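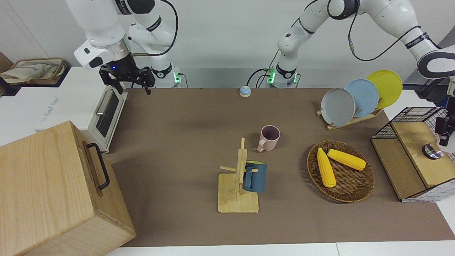
About us

Amer is a small research company in Rudton. We work on one problem: how to teach a robot arm an everyday household job from a modest number of demonstrations, and how to tell whether it has learnt the job or only copied the room it was taught in.

We started on 07/01/2018 in two rooms above a print shop, with a single arm and no customers. We now have 11 staff and a ground-floor workshop, and most of our income comes from testing work done for appliance makers and care equipment suppliers. The research pays for very little of itself. We do it because the testing work is better when the people doing it understand the methods.

What we work on

Our main method is called Murine. A person guides the arms through a task, and each run is stored along with the camera views and the joint positions. Plenty of groups do this much. The part we have added comes afterwards, when every run is split at the points where the gripper changes what it is doing: reaching, closing, carrying, letting go. The pieces are then compared with one another across tasks. A reach towards a mug and a reach towards a plate have a good deal in common, and the software can learn from both.

Splitting the runs by hand was slow, so the first version of Murine used fixed rules based on gripper opening and speed. It made poor cuts whenever the operator paused to think. The present version looks at the pictures as well, and an operator checks a sample of the cuts before any training begins.

The tasks themselves are dull on purpose. Mugs, plates, drawers and small appliances turn up in nearly every kitchen, and most people can judge at once whether a job has been done properly.

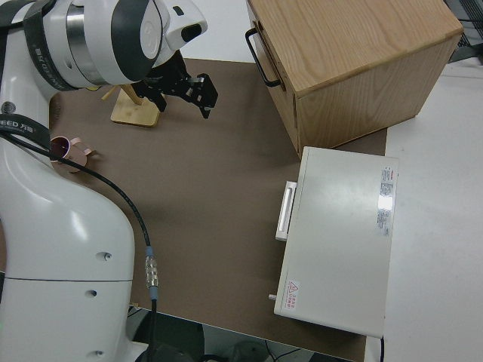
Between groups of runs we change the layout of the table. Items are moved, turned round, swapped for others or laid on their side, and a share of the layouts is kept back and never used for training. A method that scores well on familiar layouts and badly on the kept-back ones has not learnt much we can use.

What we have found

In our last full study we collected 1056 demonstrations. After checking, 823 were kept. The rest were dropped for dropped objects, lost camera signal or an operator starting again part way through. We trained one model on whole runs and a second on the split pieces, using the same 823 for both.

On familiar layouts there was little between them. On the kept-back layouts the split version did clearly better at picking up and carrying. It did no better at hanging a mug by its handle, where both models tended to miss the peg by a small distance and carry on as if they had not. We are still working on that.

We then ran 759 further trials to find out how much the table surface mattered. It mattered more than we expected – a change of board colour upset the whole-run model badly, and the split model less so. We now write down the surface used in every set of results.

How we work

Each study has a written plan, agreed before the first run, which says what will count as a success. Failed trials are kept and reported with the others. If the plan has to change we say so in the write-up, with the reason.

Trials are scored by a member of staff who did not train the model. Where two scorers disagree, the trial is marked as a failure.

Working with others

We share a software library with Vương, a partner firm that looks after the code for storing and replaying runs. Amer looks after the splitting and scoring code. Both parts are tested together before each release.

We take on a few outside projects a year and plan the next year's work each December. Students can apply for a placement of three months or longer. Some programming experience is needed, but you do not have to have worked with robot arms before.

Visits to the Rudton workshop are by appointment. Please use the contact form and tell us which part of the work you would like to see.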